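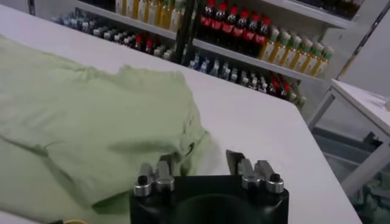
30/09/2020, folding entry, Zumodent team

Read Jiditz's plan again before starting. It still says the arm will "learn to fold" by December. I'd settle for it learning where the shirt stops and the table begins.

Younes Zerouali wants to keep the green shirt as the standard test item for the class. My objection, for the record: one pale shirt on a white table tells us how we do with one pale shirt on a white table. He says change one thing at a time. Fine. But then the report can't say "garments."

Procedure as agreed: drop the shirt from the same height, don't tidy it, go to the start pose over the table, try for a folded edge, lift, hold for 5 seconds, release. 60 tries per setting. A try where someone nudges the cloth first is thrown out. Last time those were kept and called "assisted," and I don't know what that word is supposed to mean in a results table.

Baptiste's edge finder: he reports a good score on the saved set of 1210 images. I asked how many of those came from the same drop, a moment apart. He is checking. If neighbors ended up in both training and test, the score is worth very little and we should say so before the Lelton judges do.

Also not convinced by the threshold. It was picked by eye, and a crease shadow looks a lot like an edge to me too. Want to see it run on a bare table and on a shirt pressed flat. If it finds edges on the bare table we have our answer.

Grip force: three levels only, low, middle, high. Younes asked for a smooth sweep. No, we can't afford the tries.

Open:
- who scores the lifts (should not be whoever wrote the code)
- two layers picked up when we wanted one: success or failure? I say failure. Not settled.
- re-split Baptiste's set by drop
- write the start pose down in the shared file, all joints, not "same as before"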